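문구 수다방 > 필기구·사무용품
수정테이프, 긴 것 하나 vs 짧은 것 여러 개
작성자: 모눈종이
조회 2,231 | 금요일 오후

회계 시험 준비하면서 손으로 쓰는 양이 많아졌습니다. 숫자를 자주 틀려서 수정테이프를 거의 매일 씁니다. 지금까지는 집 앞에서 보이는 대로 샀는데, 이번에 쓰던 게 또 중간에 끊어져서 제대로 고르려고 합니다.

조건은 이렇습니다.
- 폭은 5mm. 노트 줄이 좁지 않아서 4.2mm는 두 번 그어야 합니다.
- 위에 젤펜으로 다시 씁니다.
- 노트는 Hepburn 줄노트, 종이는 100g짜리.
- 필통에 넣고 다닙니다.

길이가 긴 걸 하나 사는 게 나은지, 짧은 걸 여러 개 사는 게 나은지 궁금합니다. 리필되는 것도 써 보신 분 있으면 의견 부탁드립니다.

연필깎이통
긴 거 사세요. 미터당 가격 따지면 비교가 안 됩니다. 저는 서류 작업용으로 긴 것만 씁니다. 책상에 두고 쓰면 크기도 상관없고요.

갱지애호가
필통에 넣고 다닌다고 쓰셨는데요. 긴 건 본체가 커서 필통이 안 닫힙니다. 그리고 릴이 크면 처음 쓸 때 당기는 힘이 많이 듭니다. 저는 짧은 거 여러 개 쪽입니다. 중간에 끊어져도 덜 아깝고요.

연필깎이통
@갱지애호가
당기는 힘은 길이보다 기어 문제입니다. 같은 회사에서 나온 긴 것과 짧은 것을 같이 써 봤는데 차이를 못 느꼈습니다. 필통 크기는 인정합니다.

갱지애호가
@연필깎이통
어느 회사 걸 쓰셨는데요? 제가 쓴 Ceddale 긴 모델은 확실히 뻑뻑했습니다. 절반쯤 쓰고 나서야 부드러워졌어요.

연필깎이통
저도 Ceddale입니다. 뽑기 운인가 봅니다.

서랍두칸
리필형 쓰는 사람입니다. Jurkholm 리필형을 작년 8월부터 쓰고 있습니다. 장점은 본체가 손에 익는다는 것. 단점은 리필 파는 데가 별로 없다는 것. 동네 문구점에는 본체만 있고 리필이 없는 경우가 많아서 결국 인터넷으로 한꺼번에 주문합니다. 배송비 생각하면 일회용과 가격 차이가 없습니다.
교체할 때 테이프가 헤드에 제대로 안 걸리면 처음 몇 센티는 버리게 됩니다. 급할 때는 좀 귀찮습니다.

모눈종이 (작성자)
답변 감사합니다. 리필형은 구하기가 번거로워 보여서 일단 빼겠습니다. 끊어지는 건 제품 문제인가요, 쓰는 사람 문제인가요? 저는 꼭 숫자 칸 끝에서 뗄 때 테이프가 딸려 올라옵니다.

서랍두칸
끝에서 뗄 때 그냥 들어 올리면 그렇게 됩니다. 멈춘 다음 살짝 누르고 떼 보세요. 각도도 너무 세우면 안 됩니다.

파란색인주
딸려 올라오는 건 헤드에 먼지가 꼈을 때도 그렇습니다. 뚜껑 없는 모델을 필통에 넣으면 지우개 가루가 다 붙습니다. 뚜껑 있는 걸로 사세요. 길이보다 이게 먼저입니다.

갱지애호가
뚜껑에 한 표. 돌려서 덮는 방식은 경첩이 헐거워지니 따로 끼우는 뚜껑이 낫습니다.

파란색인주
@갱지애호가
따로 끼우는 건 잃어버립니다. 저는 지금까지 산 것 전부 잃어버렸습니다. 헐거워도 붙어 있는 게 낫습니다.

연필깎이통
테이프가 늘어졌을 때는 뒤쪽 기어를 돌려서 감으면 됩니다. 그러니까 기어를 밖에서 손으로 돌릴 수 있는 모델을 고르는 게 좋습니다. 본체가 다 막힌 건 한 번 늘어지면 분해해야 합니다. 분해하다가 테이프가 쏟아지면 끝이고요.

모눈종이 (작성자)
제 것은 다 막힌 모델이라 지난번에 열었다가 못 닫고 버렸습니다. 기어 보이는 걸로 찾아보겠습니다.

칸막이노트
젤펜 얘기가 없어서 씁니다. 젤펜은 테이프 위에서 마르는 데 오래 걸립니다. 바로 손으로 문지르면 번집니다. 클립 있는 PET 테이프류는 종이류보다 덜 끊어지는데, 제 느낌으로는 그 위에 젤펜이 더 늦게 마릅니다. 시험용이면 이쪽을 먼저 확인하세요.

연필깎이통
@칸막이노트
제 펜으로는 PET나 종이나 마르는 시간은 똑같았습니다. 펜 영향이 더 큰 것 같습니다.

칸막이노트
0.38 쓰시면 그럴 수 있습니다. 저는 0.7입니다.

모눈종이 (작성자)
저는 0.5입니다. 집에 있는 걸로 한 줄 긋고 시간 재 보겠습니다. 그런데 포장에 숫자만 크게 적힌 건 다 길이로 보면 되나요?

서랍두칸
단위까지 보셔야 합니다. m가 붙어 있으면 길이입니다. 숫자만 있으면 뒷면을 보세요. 묶음 전체 길이를 합쳐서 앞에 적는 제품도 있습니다. 저는 Clasunthorpe 묶음을 그렇게 잘못 샀습니다. 하나가 그 길이인 줄 알았는데 전부 더한 길이였습니다.

갱지애호가
그건 서랍두칸 님이 뒷면을 안 읽으신 거고요. 앞면에도 작게 써 있습니다.

서랍두칸
작게 써 있으니까 문제라는 얘기입니다.

파란색인주
숫자 표기 얘기는 318번 글에도 정리돼 있습니다. 댓글까지 읽어 보세요. 본문에 빠진 제품이 댓글에 있습니다.

모눈종이 (작성자)
318번 글 읽었습니다. 도움이 됐습니다. 그리고 젤펜 결과입니다. 집에 남은 종이류 테이프 위에 0.5로 쓰고 손가락으로 문질렀더니 금방 쓴 건 번지고, 물 한 잔 마시고 와서 문지른 건 멀쩡했습니다. 이 정도면 쓸 만합니다.

오늘 퇴근하고 문구점에 다녀왔습니다. 수정테이프가 벽 한쪽에 잔뜩 걸려 있어서 고르는 데 오래 걸렸습니다. 후보는 이랬습니다.

MOSY 빨간색. 포장에 20m라고 단위까지 있어서 헷갈릴 게 없습니다.
Deli 파란 포장. 앞면에 修正带라고 적혀 있습니다.
30이라고 적힌 흰색과 파란색 포장. 본체는 둥근 초록색이고 아래쪽에 PET 표시가 있습니다. NEW 딱지도 붙어 있고요.
36이라고 크게 적힌 흰 카드. 테이프 롤 그림이 있습니다.
분홍색 카드에 든 반투명 분홍 본체. 회색 바퀴가 꽃 모양입니다.

저는 마음이 분홍색 쪽으로 기울었습니다. 속이 비치니까 얼마나 남았는지 알기 쉬울 것 같습니다. 다만 책상용으로 하나, 필통용으로 하나 따로 두는 것도 생각 중입니다. 그러면 책상용은 MOSY로 하려고 합니다. 연필깎이통 님과 갱지애호가 님 의견을 반씩 따르는 셈입니다.

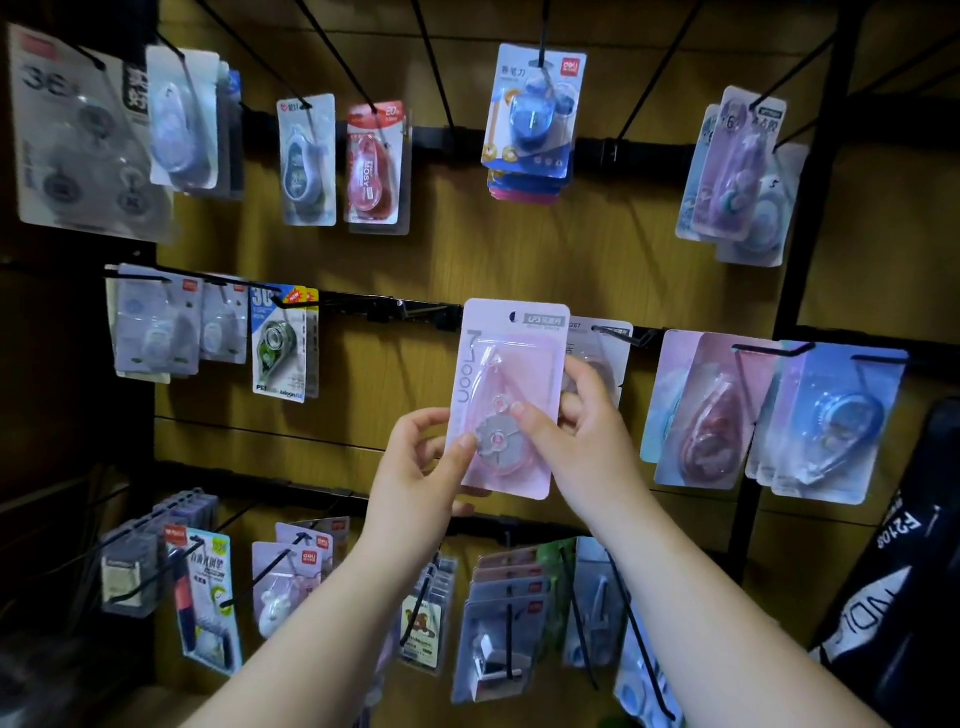 갱지애호가
두 개로 나누는 건 찬성입니다. 대신 필통용은 사기 전에 뚜껑이 있는지, 폭이 5mm인지 뒷면에서 확인하세요. 속이 비치는 건 저도 좋아합니다. 남은 양을 모르고 시험장에 들고 갔다가 첫 장에서 다 떨어진 적이 있습니다. 책상용은 긴 걸로 하셔도 됩니다. 그래도 저는 짧은 거 여러 개입니다.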